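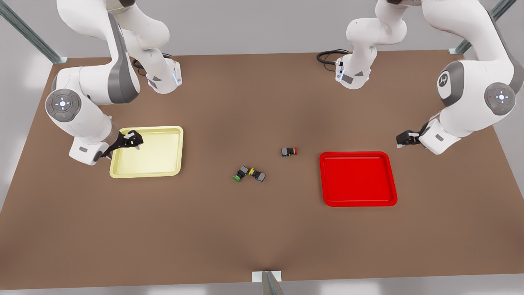
Notebook, January, shop side
Skinner house, inspection follow-up before listing

Started 8:15. Both units on the Skinner Street duplex had the heat off overnight, so the first job was getting the boilers up and waiting. Used the time to go through the inspection sheet from the last visit and copy the open items over.

Open from last time:
- back porch ledger, fasteners
- moisture reading under the kitchen window, lower unit
- attic hatch, no insulation on the cover
- sump discharge ends too close to the wall
- square footage does not match the old listing

Square footage first, as the listing draft is held up on it. The old sheet counts the enclosed porch as living space. It has no heat run to it and the floor sits a step below the rest of the unit, so by our rule it comes out. I measured the porch twice with the laser and once with the tape. All three readings agree. It is 160 square feet and that is what gets subtracted. The old listing did not say how it got its number and I could not find a sketch in the folder. New sketch is in there now, lower unit only. Upper unit still needs to be drawn up from my field notes.

The laser reads fine again. I had blamed it for the bad numbers at the Flomska condo, but it was set to measure from the front edge and I was holding the back edge against the wall. Check the little arrow on the display before the first shot. I have written this down before.

Moisture, kitchen window, lower unit. Pin meter, same three spots as last time, marked in pencil on the drywall behind the trash can. Left spot is normal. Middle is normal. Right spot is still high, though lower than it was. Outside, the caulk at the right corner of the sill is open and the gap runs under the trim. Somebody has gone over it with painter's caulk at some point and it has pulled away from the siding. I cleaned it out and left it open for now. Don't want to seal it up with the wall still damp. Will put a fan on the inside and read again. If the right spot has not come down by then I want a small piece of drywall cut out at the baseline so we can look at the sill plate before a buyer's inspector does.

Attic. The hatch in the upper hall is a bare piece of plywood lying on the trim. No weatherstrip. You can feel the cold air with your hand. Cut a foam board cover for it, two layers, glued, weights on it while it sets. Insulation up there is blown in and fairly even apart from a trench where someone walked out to the bath fan. The bath fan duct is connected at both ends, which the sheet had as unknown. Changed that to OK.

Back porch. The ledger is nailed only. No bolts that I could find, and I looked along the full length with the flashlight. Joist hangers are there but some of the nail holes are empty. This one has to be fixed before anyone shows the place. Until then the lower unit shows through the front door only, and I put a note on the back door saying so. If you take people through, please leave the note up.

Sump discharge. Pipe comes out by the northeast corner and drops the water right at the foundation. Needs an extension and a splash block. I had a length of corrugated in the van but the wrong coupling. Put coupling on the list.

Lunch, then Kotau.

Kotau Court, unit on the end, rental turnover
Only went to check the smoke alarms and take the lock off. The alarm in the back bedroom is past its date. The date is on the back of the thing, so it has to come down to be read, which is why it got missed. Replaced it with one from the box. Two left in the box.

Lockbox was stiff. Graphite, not oil. Works now. Code is changed and is on the board, not in here.

The bedroom window facing the parking lot will not stay up. Balance is broken on one side. A buyer's inspector would call it a safety item because of egress. For a rental it needs fixing just the same. I measured the sash for a new balance and wrote the length on masking tape stuck to the jamb. Also wrote it in the order book.

Carpet in the hall has a seam coming up. Kicker is still on loan. Needs to come back.

Back at the shop, 3:30.

Tried the Vekus floor plan program on the Skinner porch numbers. It wants every wall entered as a closed loop and will not take a partial. If one wall is off it moves the last corner to close the shape and does not tell you. I found that out by typing in a wall wrong on purpose. The plan still looked fine and the area was off by 15 square feet. So for anything going into a listing, add up the area by hand from the field sheet as well, and compare before it goes out. If they don't agree, believe the field sheet until somebody has been back to measure.

The export is good. Clean lines, room names where you put them, prints to one page. I would keep using it for the drawings. Just not for the number.

Two things it does that are worth knowing:
Wall thickness is set once for the whole job. On an old house with plaster on one side and drywall on the other this is wrong somewhere no matter what you pick. I used the exterior setting and left the inside walls as lines.
Closets get counted twice if you draw them as rooms and also leave them inside the bedroom. Draw them as rooms and cut them out of the bedroom.

Foam cover for the hatch is dry enough to move but I would leave the weights on overnight.

To order:
- sump coupling and extension, splash block
- structural screws for the ledger, plus hangers for the porch joists
- window balance, Kotau, length in the order book
- weatherstrip, foam, the wide kind
- 9 volt batteries

To do next visit, Skinner:
- bring fan back out of lower kitchen, read all three spots again, same pencil marks
- fit hatch cover
- measure stair width, upper unit, I have the rise but not the width
- find out which panel the porch light is on. It stayed on with both mains for the lower unit labeled off, so the labels are wrong or it is fed from upstairs
- ask the office whether the old listing is still up anywhere with the porch counted in. If it is, it should come down before the new one goes live

Boilers were left on low, 55 on both thermostats. Water is off to the upper bath at the stop valve, tag on the handle. Keys back on the hook, upper unit key has the green tape.

Done 5:10. Upper unit sketch not started.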